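Grunik Handling Project
Progress report to the Belkadi Fund, April 2020

Work on the soft-goods handling cell at Elstead continued through this period, but one fault took up most of our time and the schedule has moved as a result.

The fault is in the gripper. During repeated pick trials the fingers failed to open fully on command, and the arm carried on with its next move while still holding the fabric. We logged 577 trials in total and the fault appeared in 70 of them. In 2 cases the arm pulled against a snagged item until the force limit stopped it. No one was hurt and there was no damage to the arm, but we treated both as safety events and suspended unattended running the same day.

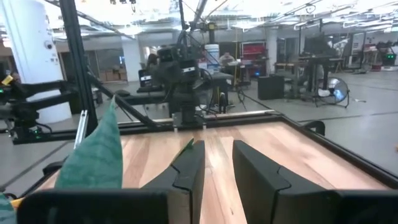
Our first suspect was the gripper controller, supplied by Busgate. Swapping it made no difference. The cause we now consider most likely is a position reading that drifts over a long run, so that the software reports the fingers as open when they are not. A correct release should leave a wide gap between the two black fingers, with the wooden tabletop clear between them, and the wrist camera can check for that directly. We have added this check before every move away from the table – if the gap is too small, the arm holds still and waits for an operator.

The check adds time to each cycle. We have not yet measured how much over a full run.

Still open: a replacement position sensor is on order, and the written risk assessment needs revising to cover snagged fabric. Unattended running stays suspended until both are done. We expect to lose 4 weeks overall. The October demonstration date is unchanged, and we are not asking for additional funds at this stage.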